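To: Flanport Tenants List
From: Office of Residential Services, Tistdale Housing Association
Subject: Re: [flanport-tenants] Water heater inspections in July

Dear members of the list,
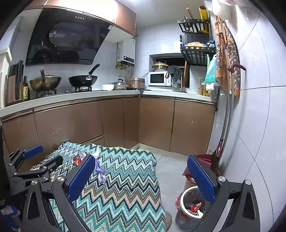
The Office has received a number of replies to its notice on the annual inspection of water heaters in the Flanport buildings. The message quoted below raises the points most often put to us, and we are answering it on the list so that all households have the same information.

> The notice says the inspector needs "clear access" to the heater.
> Does that mean the cabinets next to it must be emptied? Also, our
> heater was looked at in the spring when a valve was replaced. Do we
> still have to be home for this one?

Cabinets do not need to be emptied. Please clear the counter or floor directly under the heater so that the inspector can reach the valves and set down a tool bag.

A repair visit does not replace the annual inspection. The spring work was ordered through the Salminen maintenance desk and covered single parts only. The inspection covers the whole unit, including the flue where there is one, and the result is entered in the building record. An adult must be present — a neighbor may stand in if you send us written consent beforehand.

The program covers 311 apartments this year. Visits take up to 44 minutes and begin at 8:30 a.m. Hot water will be shut off for part of the visit. Households with infants, or with a medical need for hot water, may ask for the first appointment of the morning.

Several members asked about cost. There is no charge to tenants for the inspection. Parts that have worn out through normal use are paid for by the Association. Damage caused by changes made without permission is billed under section 6 of the lease.

Appointment slips will be left in mailboxes by Pedis, the contractor for this round. Changes should be made by calling the number on the slip. Please do not send them to this list, where they may be missed.

Office of Residential Services
Tistdale Housing Association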